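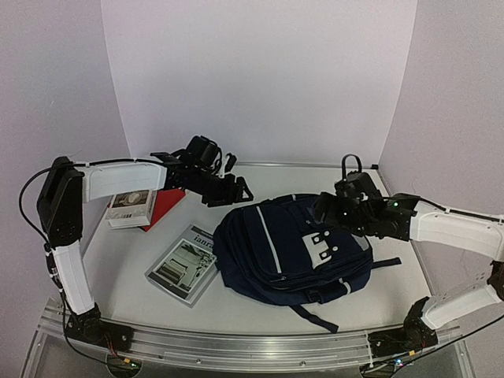 The navy bag and three of the books in the running for it.

So I finally cleaned out my backpack, and wow. I've been carrying that thing since September and I don't think I had seen the bottom of it once. There was a parking stub from Dudmont in there, half a granola bar (sorry), and a library receipt so faded I couldn't tell you what I borrowed or whether I ever took it back. I'm choosing to believe I did!

The reason for all this is that I'm spending 10 days out at Tirnimen with nothing to do, and I want to read. Like really read, on a porch, with a blanket, for hours. Last time I took six books and finished one, and my shoulders hurt the whole way home. This time I want to be smart about it.

The gray one is coming no matter what. I love the cover, with that soft gray-green picture and the dark branchy plant on it, and I've been saving it for a trip. It's the kind of book I want to look at on a nightstand even when I'm too sleepy to open it.

The red one and the white one are where it gets hard. I started the red one over the holidays and got to page 381 before I wandered off to something else, which is so annoying, because now I either carry a whole book for the last little bit or leave it home and forget who everybody is. The white one came from the used shelf at Abou Jaoude, my favorite little shop, and I've been meaning to get to it forever. I keep putting one in and taking the other out. My guess is both end up coming.

As for the bag, I still like it a lot. I looked at a fancy one from Trisilness a while back with a padded sleeve and a million hidden pockets, and then I thought about how I lose things in the pockets I already have. I like the plain navy, and that long white stripe down the front makes it easy to find in a heap of other people's dark bags. It could use a good scrub, so that's tomorrow's job. Warm water, a bit of dish soap and an old toothbrush for the seams, then hang it upside down over the tub overnight.

My packing order, for anyone who cares: books go in first, flat against my back, biggest one closest. Then a sweater in front of them so the corners don't poke. Chargers and snacks go in the front, and the water bottle never, ever goes in with the books. I learned that one with a cookbook that now opens like an accordion.

I leave on 15th February, so there's still time to talk me out of a fourth book (there's a mystery on my dresser giving me looks). If you've read anything short and good lately, tell me in the comments. Paperbacks only please, my back is begging you! Now I have to go find out whether the library wants something from me.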